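Ticket 457 — Pustilbridge guest house, laundry room
Status: closed 8 June 2021

Fault: Grimalent dryer stops with code E5 before the end of the cycle.
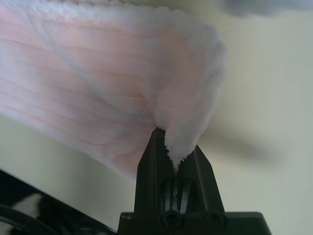 The dryer first tripped in May. Filter cleaned, no change. Thick pile like this white and pink towel sheds a lot of lint, so we asked for the rear duct to be checked as well. It was blocked at the elbow.

Duct cleared, machine reset. Code came back after two loads. Okafor parts desk advised testing the thermostat — reading out of range. Replacement ordered, part 488.

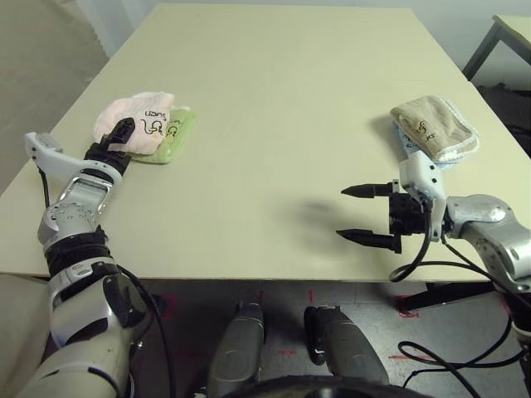 Page 2 of 2

Part fitted. Full cycle run for 47 minutes with no code. Second cycle also completed. Deten service plan covers the part but not the call-out.
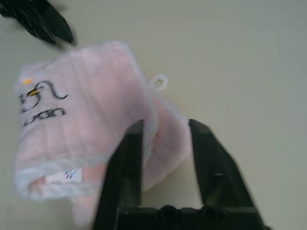

Pink towel with black lettering, folded.

Reopen this ticket if E5 shows again.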